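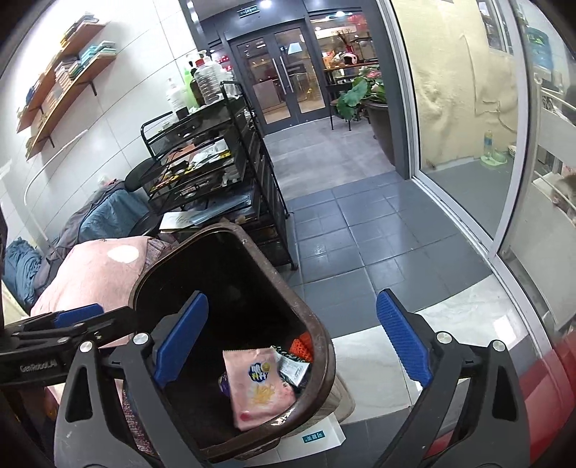

Should a school robotics club give up a competition season to work on household chores?

I think it should, at least every third year, and I would say so to any school that asked.

I have helped with the club at Vallejo for long enough to have seen both kinds of year. In a competition year we build for Turnamitz. The rules come out in the fall, the field is the same for every team, and the game pieces are foam balls or plastic rings of a known size. Students learn a lot from it. They learn to wire neatly, to read a rulebook, and to fix a drive train in a parking lot. I don't want to take any of that away.

Last year we did the other thing. The project was called Ceveck, after a typo in the first code folder, and the aim was to teach an arm to tidy up a small apartment. Most of the work was done with hand-held grippers. A student holds the gripper, does the chore with it, and the recording goes into the training set. Then somebody does it again, with the bin turned a little or a different wrapper in it.

The complaint I heard most, from parents and from one other coach, was that picking trash out of a bin and dropping it back in is not engineering. I understand why it looks that way. There is no crowd and no scoreboard, and for the first month there was no robot moving at all. A student who signed up to drive something had reason to be let down, and two of ours left for the drone group in room 208. I don't blame them.

But consider what the students had to work out. A snack bag has no fixed shape. It slides down the side of the bin and folds when you pinch it. A mesh bag catches on whatever is next to it. The rim gets in the way if you come in too flat, so you have to tip your wrist, and then you can't see what you are reaching for. At Turnamitz the rulebook takes care of all that before the students ever open the box. In an apartment they had to find out for themselves which parts were hard, and their guesses were mostly wrong. They expected trouble with heavy things. The trouble was with thin things.

They also had to agree on what counted as done. Is a wrapper half over the edge in the bin or out of it? That argument took up a whole meeting in room 204, and it was the best meeting of the year. They wrote a one-page rule, found a case it didn't cover, and wrote it again. By spring we had 400 recordings we were willing to keep, and a larger number we threw away because people had done the same chore in different ways without telling each other.

Money comes into this too. Our Turnamitz seasons run to roughly 2000 dollars after entry fees, the field kit and the bus. Ceveck cost less than that, and the grippers are still in the cabinet and still work. The field kit from two years ago is no use to anyone, as the game changed. A school with a small budget ought to think about that before it signs the entry form.

There are things I would do differently. We should have trained on the arm much sooner, even with a poor set of recordings, so that students could see what their work was for. We also asked the same few patient students to do most of the recording while the ones who liked code sat with their laptops. That was a mistake on my part. Everyone should record and everyone should clean data, and it should be on the schedule from the start.

I would also pair the year with some kind of showing. Porkonia, the open house that the middle schools run in July, would suit it well. Visitors could try a gripper for themselves - most adults are worse at it than they expect - and the students would have a date to work toward. A deadline is the one thing I missed from the competition years.

The arm did learn to clear a bin some of the time. It was never good at it. We are back to Turnamitz this fall, and I have asked that the grippers stay out on the shelf where new members can pick them up.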